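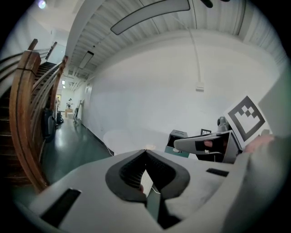
Does clearing a hall table change how a household uses it?
Only for a short while, on the evidence we have, and the evidence is thinner than the advice columns suggest.

4. What the surface holds

The claim we set out to test is a familiar one. Put a lidded box on the table by the stairs, the argument goes, and small objects will find their way into it. Belay's earlier survey for the Bindstead project reported that a box "gathers" a surface within 90 days. We doubt the verb. A box gathers nothing. People put things in it, or they put things beside it, and the survey did not separate the two.
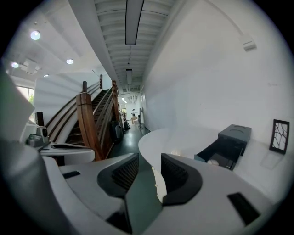 Page last changed: October 30, 2006

Our own sites were two, a house at Narnari and a shared building at Cherkaoui, and we visited each of them four times. We kept to tables and counters that stood against a wall in a passage, near stairs if there were any, and we left kitchens out. Kitchens have their own rules, and mixing them in is how Tessier's first paper arrived at an average that fits no room we have ever stood in.

At each visit we recorded three things: whether the box was open or shut, what lay inside it, and what lay on the bare surface within arm's reach. We did not ask people to tidy beforehand. Some did anyway - one resident at Narnari admitted as much on the second visit - and we have left those records in, marked, so that readers can throw them out if they prefer.

4.1 Open boxes and shut boxes

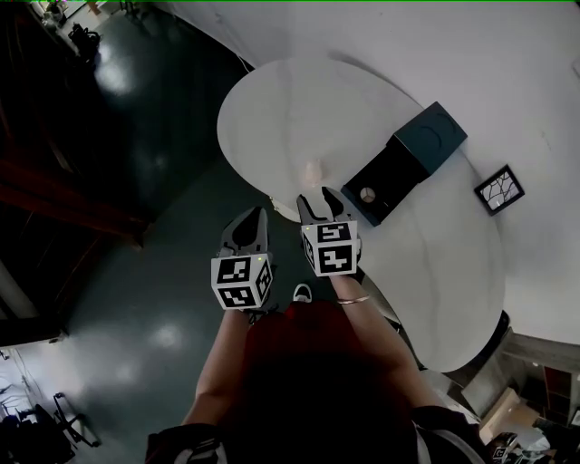
The lid is the part of the argument we find weakest. Writers on household order tend to treat a closed box as the finished state and an open one as a lapse, and they score their rooms to match. We see no reason to accept that. In Figure 4 the dark box has its lid at one end and its tray open, with a small round object inside, and a small pale object rests on the table outside it. A strict scorer would mark this surface down twice. We would say only that one thing is in the tray and another is out of it, and that a single view can't tell us which of them belongs there. The small black-framed picture near the wall raises the same trouble. Is it decoration, or is it waiting to be put somewhere else? The Rellby scale counts any framed item as decoration without further questions, which flatters every table with a picture on it.

Figure 4. Table surface with open box and framed picture.

We tried scoring our records both ways, first with framed items counted as clutter and then with them left out. The ranking of the two sites changed places. A measure that can be turned over by one decision about picture frames should not be used to tell anyone that a box works, and we would ask the same of our own numbers before trusting them.

Belay has answered, in a letter to us, that the boxes in his survey were chosen by the residents and ours were not. This is a fair point and we can't fully meet it. A box someone picked out may well be used more. It may also be kept shut because it looks better that way, and then it would score well while holding nothing at all. His records do not say what was inside. Until they do, we would treat the 90-day figure as a guess. A further round of visits is planned for November, with the boxes left out at one site.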